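Why Cities Have Street Grids
Written by Etornam Owusu
Updated 2 Aug 2018

A street grid is a pattern of roads that cross each other at right angles. The roads make rows and columns, like the lines on graph paper. The piece of land between four roads is called a block.

Not every town has a grid. Many old towns grew slowly. People walked the same paths to the well, the market and the river, and the paths later became roads. These roads bend around hills, ponds and large rocks. A grid is usually drawn first and built afterward. A person who measures land for this purpose is called a surveyor.

A surveyor begins with one straight line, called a baseline. Other lines are measured from it. In the past this was done with a metal chain of a known length. Two people carried the chain, one at each end, and pushed a pin into the ground each time it was pulled tight. Today surveyors use light beams and satellites, but the baseline is still the first step.
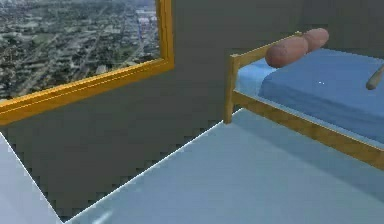
Straight roads that run side by side and never meet are called parallel. Parallel roads are hard to notice from the sidewalk, where buildings block the view. They are much easier to notice from high up. The pale roads outside the window with the yellow frame are parallel, and they keep their direction past the trees and the low buildings. A second set of roads, crossing the first, is needed to finish a grid.

Grids make addresses simple. Suppose a town named Harasym has 6 avenues running north and south and 20 streets running east and west. If every avenue crosses every street, multiply 6 by 20 to find the number of crossings. Each crossing can be named with two numbers. Third Avenue and Ninth Street is one place only.

Grids also help with pipes and wires. Water pipes are often buried under the road. A straight pipe needs fewer joints than a bent one, and a joint is a place where a leak can start.

There are problems too. A straight road on a steep hill can be hard to climb, and in February it may be icy. Each crossing is a place where cars and people must wait for each other. Some towns close a few roads inside the grid to cars for this reason.

Words to know
Baseline: the first line a surveyor measures from.
Block: the land between crossing roads.
Parallel: always the same distance apart.

Try it: draw a grid on paper. Mark a school and a library. Count the shortest number of blocks between them, then look for a second route of the same length.

Related reading
How Maps Show Hills
What Is Under the Sidewalk?
Why Rivers Bend
How Bridges Carry Weight

This site uses cookies to remember your reading level. By continuing, you agree to their use.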